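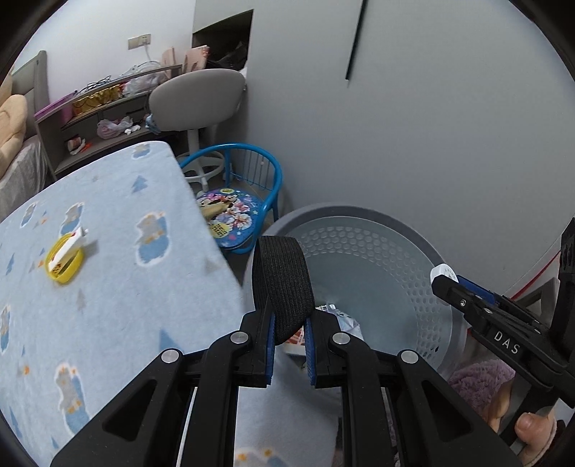 black ribbed elastic, folded in a loop

Etus visit, what did we get out of it

harborline
ok so the foreign minister is back from Etus, joint statement is up. Read it twice over lunch. 64 paragraphs and I can find two that commit anyone to anything. The visa thing and the Grernesport ferry route. Rest is "reaffirmed", "took note of", "looked forward to". Am I missing something or was this a photo trip

pellet_stove
Visa thing is not small. My brother in law works over there half the year, renews every 90 days, pays a fee each time. If they go to a one year permit that's real money for regular people

harborline
Fair. But does it say when? I saw "in due course"

pellet_stove
no date no. August was the word at the press conference but its not in the text

MarrowGate
You're reading these things wrong. A joint statement isn't a contract. Last time the two goverments put out anything together was before the fishing dispute. They couldn't agree on the name of the strait. Now they have a whole document and they use one name all the way through. Go look at paragraph 9. That's the news.

tunafish_rex
lol paragraph 9. Fishermen in Zulumik can't eat paragraph 9

MarrowGate
Didn't say they could. Said it's the first time in years.

tunafish_rex
And quotas? Not a word. My uncle's boat sat at the dock half of last season. We were told quotas were "top of the agenda". Then Lavoie gets off the plane and talks about student exchanges

quietcanal
Which Lavoie, the minister?

tunafish_rex
Josée Lavoie, the trade envoy. She did the airport remarks, minister went straight to the car

quietcanal
ah ok. I like her tbh. She answered the quota question, she just didn't answer it the way you wanted. Said it goes to the technical group first and ministers only sign once the numbers are done. Slow but thats how the last one got done too

tunafish_rex
the last one lasted 2 seasons

quietcanal
ok yes, point taken

harborline
Anyone understand the Verbruggen part? Paragraph 31, they get "preferred operator" on the ferry. Was there a tender?

dockside_pat
There was. Closed in the spring, three bids, one dropped out. I work the Grernesport side (not for them). Terminal needs 645 meters of new quay wall before any big boat can tie up and Verbruggen was the only one offering to pay for part of it. So preferred operator is no suprise to anybody down here

harborline
How much is part

dockside_pat
Not public. I've heard numbers, not going to post them

MarrowGate
And this is what a visit does. That file sat on a desk until both ministers had a reason to be in the same room.

tunafish_rex
or it would of been signed anyway and they saved it for the cameras

MarrowGate
Possible. Can't prove it either way, neither can you.

pellet_stove
question, does Zulumik get a stop on the ferry? old route had one

dockside_pat
Summer only in the draft timetable. Early boat, leaves Grernesport 6:40am. Could change

tunafish_rex
summer only. of course. We're out there in winter too

quietcanal
Write to the envoy's office, comments on the timetable are open. I did for the bus link and got a reply from a person, not a form

tunafish_rex
might. Have to get my uncle to sit still long enough to sign something

harborline
Poll on the evening news btw, 78 percent "aware" of the visit. Doesn't say if they liked it. Great question guys

MarrowGate
Awareness is the question you ask when you don't want the other answer. We agree on that one.

pellet_stove
anyone got a link to the full text in one file? the ministry page keeps timing out on me after paragraph 20 or so

dockside_pat
port authority site has it under notices, scroll way down. Loads fine on my phone

pellet_stove
got it thx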